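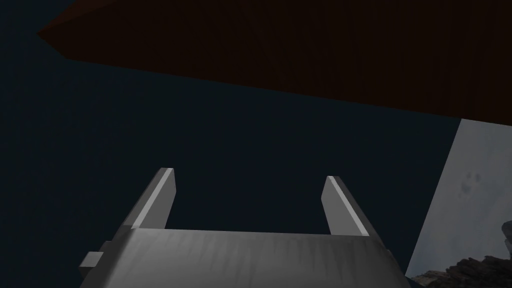
Can a machine clear the table yet?
A small gallery from the Markville chores project

We get this question more than any other, usually from people who are standing at a sink when they ask it. Could a robot do this for me? The short answer in October is "a bit of it, on a good day," and I find that bit so exciting that I wanted a page for it. Rawiri Quinlan and I have spent most of the year working through a list of 11 ordinary chores, some from the kitchen and some from the back of a shop, first in simulation and then (when we dare) with real arms and real crockery. The pictures on this page come from the simulation side.

Why simulate at all? Speed, mostly, and the price of plates. We can set up a chore, run it 200 times over lunch, change one thing and run it again. Manaia Cosgrove, who looks after our test kitchen on Powell Street, likes this arrangement very much — she was the one sweeping up before.

Where we've got to

Picking up a mug that stands by itself is going well. Our last batch was 100 tries and only a handful went wrong, nearly all of them with the handle turned toward the gripper. Folding a tea towel is still hopeless, I'm sorry to say, and still my favorite thing to watch. Putting tins on a shelf sits somewhere in the middle. Tins are lovely and stiff, but shelves have edges, and a gripper that comes in a finger's width too high will knock against one and stop dead.
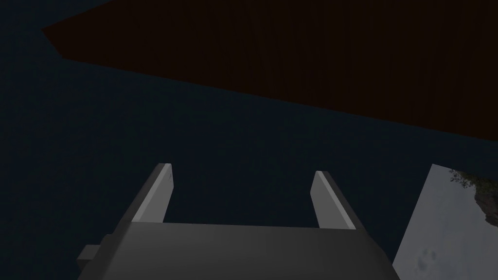

Reaching is the part of a chore we talk about least, and it eats up most of our working hours. A person at a cupboard just leans in and feels about. A machine has to work out where its hand is, where everything else is, and how much room it has left before it touches anything. From behind the gripper you get a good feel for that: two flat fingers standing open with nothing between them yet, and that big dark slab stretching across above. I love this view! Rawiri prefers the wide one from across the room, and we've agreed to keep both on the screen.

The dim light is worth a word too. Homes are full of dark corners, the insides of cupboards and the undersides of things, and a system that only works in a bright lab won't be much use at seven in the evening. We try our chores bright and dark, and the gap between the two is getting smaller, though the dark runs still take longer.

What's next

Plistar, the planning program we use to choose a path for the arm, gets a big update this winter. The current version has been through more than 293 shelf runs and we know its moods by now, including a habit of stopping to think right before it lets go. After that comes Dritia, our name for the mixed chore: clear one table, wipe it, put everything back. Three jobs in a row, with no help in between. I'd guess it will be a mess for months, and I can't wait to start.

If you run a small shop or café and there's a job you'd happily hand over, write and tell us about it. Dull ones are best. The bread-crate stacking on our list came in that way, and it has kept us busy since spring.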